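Doing a thread on the tartan corner since a few of you asked how you finish the inside of a small display nook without it costing a fortune. Long one, get a drink.

1/ Start with the walls. I went with perforated metal panels, three of them: left, back, right. Perforated because you can hang things on them anywhere and move them later. Wood backing means a new hole every time you change your mind, and I change my mind a lot.

2/ The print is a red, white and black plaid. I looked at plain white and plain gray for most of June and couldn't get interested in either one. The plaid came from Kekura. They sell it as a kitchen line but it works fine in any small space.

3/ Pattern matching at the corners is the part that takes time. Large squares make it harder, so a small mistake shows up right away. Lay all three panels flat on the ground next to each other first and mark which edge goes where. I skipped this step and had to take one side back down.

4/ Corners are aluminum posts. Silver, left as is. I thought about painting them black to go with the plaid and decided against it. Paint chips off posts wherever a bracket slides.

5/ Floor is a pale beige marble pattern. Busy walls need a quiet floor. I tried a dark one and the whole thing felt like the inside of a suitcase. 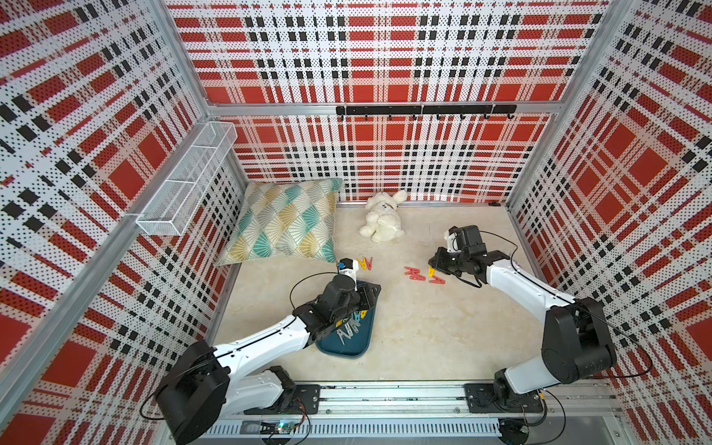
The tartan corner, with the pillow and bunny at the back.

6/ Hook rail goes on the back wall, up high. Black, with a row of small hooks. Mine has nothing on it yet. I want to live with the wall for a while before I cover it with stuff.

7/ The white wire basket is on the left wall near the back corner. Long and narrow with a fine grid. Also empty for now. Candidates are dish towels, mail, or the charging cables that are currently in a drawer with everything else.

8/ Someone will ask about the basket so here it is: Plusum, the long one. They do a shorter size too. Check the mounting clips before you leave the store. My first box was missing one and it was a 19 minute drive back.

9/ Pillow. Square, white cover, fan shapes in teal, mustard yellow and gray. I know people say never put a second pattern next to plaid. My rule is that it's fine if the shapes are different enough. Plaid is all straight lines and the fans are all curves, so they don't fight.

10/ It leans in the back left corner. If you have a pillow that slides down, turn it so one edge sits tight against the side wall. Works better than stuffing something under it.

11/ The bunny is a fluffy white one and it lies on its side by the back wall. I like having one soft thing in there that isn't square. Metal walls can look cold, and a stuffed animal does more about that than a plant would.

12/ Dark teal tray on the floor. Plastic, rounded corners, raised edges. I picked it to go with the teal in the pillow. Close enough for me. The raised edge is useful if you keep small things in it, since they stay put when you bump it.

13/ Cost. The panels were the big expense at 85 each. Everything else was small. I had set aside 500 for the whole corner and came in under, mostly because the pillow and the bunny were already in the house.

14/ Cleaning. Perforated metal collects dust in the holes. A dry paintbrush gets most of it out. A wet cloth leaves lint behind, especially on the white bands, and then you have two problems. For the floor I use plain water and a microfiber cloth.

15/ What I would change: the hook rail might come down a few inches. It looks good up high but I'm short and I don't want to get a stool every time I need a dish towel. The panels make that an easy fix so I haven't hurried.

16/ I would also look at the Salminen panels before buying again. A neighbor in Burwood used them and the edges are folded over, which is nicer on your hands. Mine are raw on the cut side and I wore gloves the whole time. Wear gloves.

17/ Got a question about noise. Yes, thin metal panels can rattle if they're loose in the posts. Felt tape along the edge before you slide them in. I did the back one and should have done all of them.

18/ Next up is deciding what goes on the hooks. Leaning toward oven mitts and a small brush. If you have a plaid wall and found something that looks good hanging on it, reply with a picture.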